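Workshop tips: setting up a robot arm to put things away

Posted 24 May 2020 in Home Builds

These notes come from a shelf-stocking arm we have been building at the Sundlow shared workshop. The arm is a secondhand Jurkik with a multi-fingered hand, and the job is simple on paper: pick up a bottle from the counter and set it on a shelf. Budget for the whole thing was $2,599, and most of that went on the hand.

Run it in simulation first. Measure your real counter and cabinet with a tape, then build the same shapes in the software. Plain boxes are fine. Ours took 2 evenings.

Bolt the base down before you tune anything. We used a clamp for the first week and every saved position drifted. Four bolts through the bench and a steel plate underneath fixed it.

Keep the first set of objects small. Start with 6 items you don't mind dropping, and fill bottles with water to the level they will normally have. An empty bottle tips when the fingers close.

Label both ends of every cable. Masking tape works for a month or so, then it curls. The printed sleeves from Skavska stay put.

Set the speed limit low and leave it there until the arm has done the same move all day without a stop. Ours sat at a crawl until July of last year.

Watch the wrist near shelf edges. The fingers may clear the shelf while the back of the hand does not — add a margin of about 7 millimeters around the hand in the collision settings.

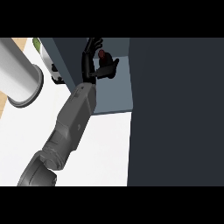
Caps and spray heads need their own grip. Close the fingers on the body of the bottle and keep them off the trigger. If the cap is loose, tape it for testing.

Approach a shelf from the front and slightly high, then lower. Coming in level knocks over whatever is already there.

Put the stop button where you can reach it from the keyboard and from the door. The Aydoğan boxes have a long enough lead for this. Test the button at the start of every session, and wipe the fingertips with a damp cloth when you shut down.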